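The bathroom counter problem

February 21, 2021

My sister Yamuna Pillai is a reasonable person, and every December she asks me whether she can stop cleaning her own bathroom yet. She means can she buy something. I write about automation, so I'm supposed to know. The answer last December was no, and I've had two months of emails from readers telling me I'm a grump, so let me go through it properly.

Start with the word "clean." When a company says its robot cleans, I'd like to know what got moved, from where, and who put it there in the first place. Demos love a single object on a bare table. Bathrooms have mirrors, which confuse cameras, and polished stone, which throws glare back at them, and a lot of small soft stuff that changes shape every time you use it. 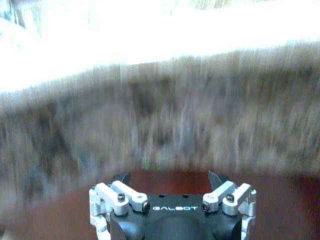

Dinesh Subramaniam, who used to build packing lines and now mostly argues with me, thinks I'm too hard on the hardware. His line is that arms have been quick and accurate for decades and the grip is the easy part. On a packing line, sure. He had 200 identical cartons and a fixture holding each one in the right spot. Ask him how many of those cartons were half empty and rolled up from the bottom.

Toothpaste is my favorite test for exactly this reason. A full tube is a nice firm object. A week later it's a flat, twisted thing lying on its side, and you have to pinch it off a slick surface without squirting it. Then there's the cap. I have never seen a sales video deal with the cap. 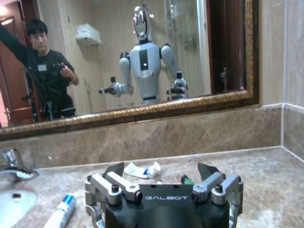

Dinesh's second argument is that you don't need a perfect machine, only one that gets most of the way. I tried living by that with a Zukon floor mop. It got most of the way, and I did the corners on my knees, and I also cleaned the mop. Net savings: I'd guess minus ten minutes a week.

What would change my mind? Let one of these things tidy a stranger's sink, unrehearsed, with the tissues and the soap and whatever else got left out. Show the whole take at normal speed. Tell me how many people were standing by. And do it again the next morning, when everything has moved.

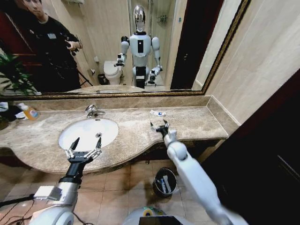

One gripper on the cup, the other open by the sink.

Holding a cup is fine. I'd want to see it rinsed, put back the right way up, and the counter wiped under it. So Yamuna, sorry, keep the sponge. Ask me again in December.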